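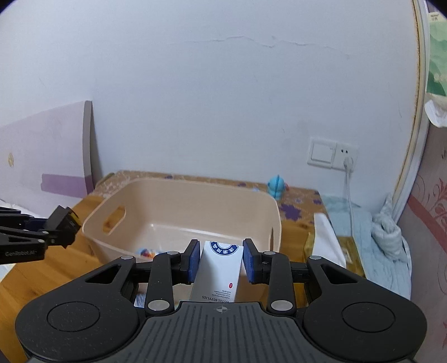 Jianhua Xiong reckons the old form was fine and we only rewrote it to look busy. Maybe so. But the old form had a tick beside "smoke alarm tested" for every room on the floor, all in the same pen, and I have my doubts.

Guest Room Safety Check - Vatero Lodge, Level 3
Checked August 23, 2021
Room 334

Entry door closes and latches by itself
Pass. Slow on the last few centimetres. The hinge was apparently adjusted already. Doesn't look it.

Door viewer and chain
Pass.

Evacuation map on back of door
Fail. The map is for the floor below. Someone has signed this off before, more than once.

Smoke alarm
Pass, tested with the button. The button tells you the horn works. I'd still like to see the service record from Radine, which we keep being told is on its way.

Window restrictor
Pass, but one screw is shorter than the other and turns with a fingernail. Replace both.

Bathroom floor, grip when wet
Not convinced. The Vorkerent coating is supposed to last for years. I ran the shower, stood on it in socks and slid. Marked as Fail until someone shows me otherwise.

Hot water at basin
64 degrees after a minute. Fail. That will scald a kid. The plumber's note says the valve was set correctly, so either the note is wrong or the valve is.

Grab rail beside toilet
Pass. Took my full weight.

Power points and bedside lamps
Pass. Left lamp has a test tag, right lamp has none. Pulled the right one.

Kettle and cord
Pass. Cord reaches the basin if you stretch it. Move the tray to the desk.

Wardrobe fixed to wall
Fail. Bracket is there, no screw in it.

Balcony rail
Couldn't check. Door key missing from the board.

Repairs go to Kong, who quoted 20 working days last time and took longer. Water temperature can't wait for that. Room stays closed until the valve is sorted and I've put the thermometer under it myself. Everything else to be rechecked in September, map included.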